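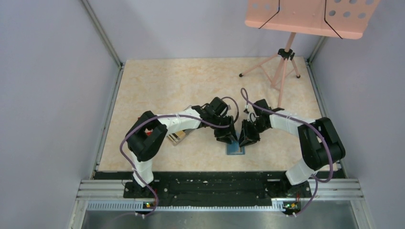
January 2020

Rain again, so the allotment was out of the question and I spent the morning on the loyalty cards and memberships I have been putting off since June. I did it at the kitchen table with the radio on and a pot of tea.

The library card had expired. So had the one for the swimming baths, which I have not used since my knee went. The garden centre at Besodmont changed over to an app last year and their card is no good now, though the girl on the till still asks for it. I put all of those in the bin after cutting them up.

I kept the Suremer card. They do a free coffee after so many visits and I was two short the last time I looked.
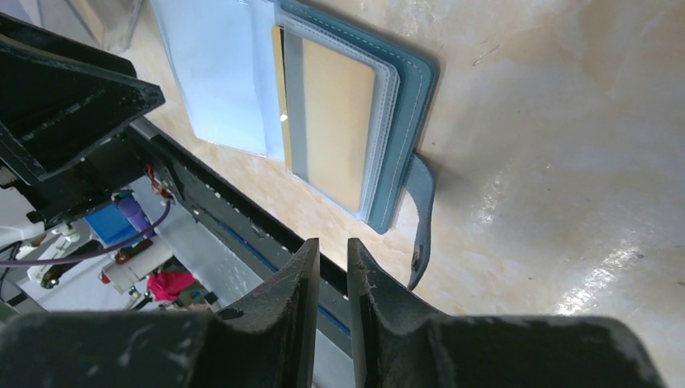
After that I rang the bank about the direct debit. I was on hold for 16 minutes and then cut off. Rang again and got through in three. The man was polite and said the payment to Graltetti had been cancelled at their end, not mine, and that I should write to them. I have written. It is £14 and I would like it back.

Lunch was the last of the leek soup with a bit of cheese on toast. The bread from Dehghan is going off quicker than it used to. I think they have changed the flour, or else it is the damp in this kitchen – the salt has gone solid as well.

It stopped raining at last after lunch so I walked down to post the letter and came back by the canal. The towpath is very bad past the second bridge and I had to go up on the grass. Two herons on the far side, well apart from each other, and a narrowboat I had not seen before with its stove going. No sign of the kingfisher. The man who sells logs had his gate shut.
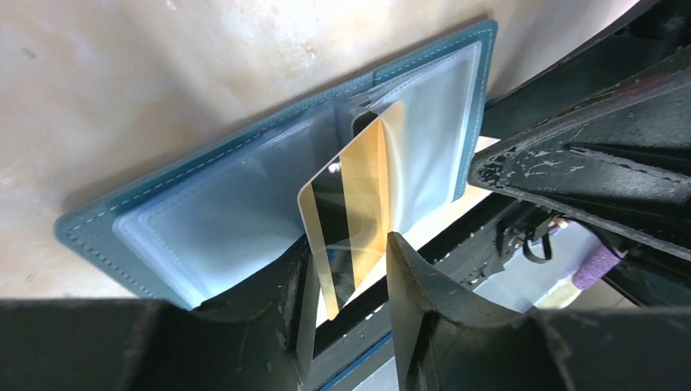 Got in with wet socks and put the heating on an hour early. I had meant to start on the seed order this evening but only got as far as finding last year's list. The broad beans did well and I will have the same again. The sprouts were a waste of space. I might try a different leek, as half of mine had rust by the autumn.

Still to do: ring the dentist, find the key to the shed, and take the blue coat to be mended before the weather turns properly cold. The zip has gone at the bottom and I can't get it to catch.

Bed early with the library book – two days overdue, and I can't renew it until I sort the card out.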